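Search this guide
Go

We use cookies to remember your language. Accept / Settings

4. Recording a demonstration with the Nirnero hand-held gripper

Read section 3 first. The gripper must be calibrated before you start, otherwise the recordings cannot be used for teaching.

4.1 Prepare the table

1. Put the stand on the table, so that you can reach it comfortably with both fingers of the gripper.
2. Hang the bow tie on the stand. The strap may lie on the table.
3. Check the foam pads on the fingers. Change a pad when it is torn or comes loose at a corner.

Note: Small marks on the table do not disturb the recording. Strong reflections do, so please close the blinds on sunny days.

4.2 Record

4. Hold the gripper still over the table for 2 seconds, then press the record button. Wait for the short tone.
5. Open the fingers fully and move slowly towards the bow tie.
6. Keep both fingers in the camera view during the whole approach. If you lose sight of one finger, stop and begin again. 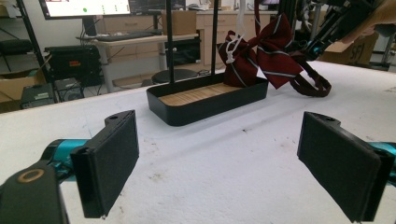

7. Close the fingers on the fabric with light pressure. Do not pull before the pads are closed – the robot will learn the pulling also.
8. Lift the bow tie from the stand, put it down on the table and open the fingers.
9. Press the button again to save.

Caution: Never put your free hand between the fingers while the gripper is switched on.

4.3 How many recordings

For one task, Grundport accepts a set of 144 recordings or more. After every 20 recordings, make a pause and look at the last one on the monitor. Delete the ones where the fabric slipped, and record them new.

If the message "Error 163" appears, the memory is full. Copy the files to the computer before you continue.

Section revised 11/27/25, T. Marchand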